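Residents > House meetings > Minutes > October

Rakby House – minutes of the house meeting, October
Started 7 pm in the lounge, quorate. Apologies taken. Last minutes agreed, one correction (the dryer is on the ground floor, not the first).

1. Linen and bedding
Long item. New bedding from Tevero has come, first lot already on beds. Generally liked. Complaints – pillowcases tight, one duvet cover missing buttons. To go back.
Sets to be kept together from now on. Too many odd sheets in the landing cupboard, takes ages to find a pair. Agreed: fold, roll, strap, label on the outside. Spare straps in the tin by the iron.

2. Straps and dark cloths
Dark things keep getting left on beds and going through with the pale wash. Pink set is the worry, the green may run. Agreed to strip beds in this order – straps and loose cloths off first, then covers, then sheets. Dark green goes in its own bag.
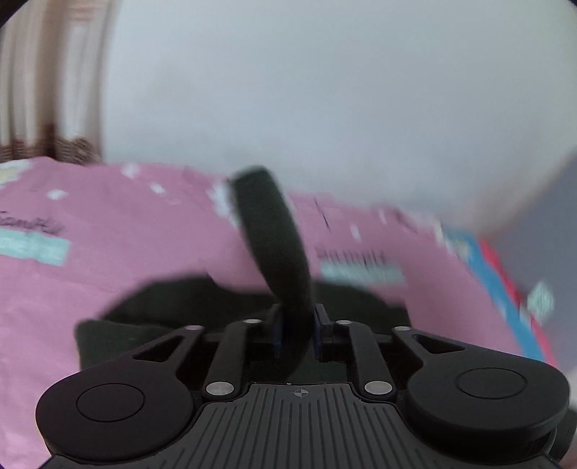 Photo: Rakby House newsletter

Query whether hook-and-loop straps should be washed at all. They pick up fluff and snag the curtians. Decided: brush them off, close them up, net bag, cool wash. Any that wont hold any more go in the bin.

3. Laundry costs
Spend so far £1594, inc. the Tevero order. Quote from Enik for collecting sheets only – felt to be steep. Kulkarni to be asked for a price too. No decision tonight. Budget line for replacements stays at £70.

4. Rooms
Curtain hooks wanted in 3 rooms. White walls marked behind the headboards, touch-up paint is in the shed. Pull beds out a bit before making them – stops the rubbing.

5. AOB
Iron left on again. Sign to go up. Lost sock box full, to be emptied by end of month.

Closed 8.20 pm. Next meeting – date to go on the board.

We use cookies to remember your settings. Accept | Manage cookies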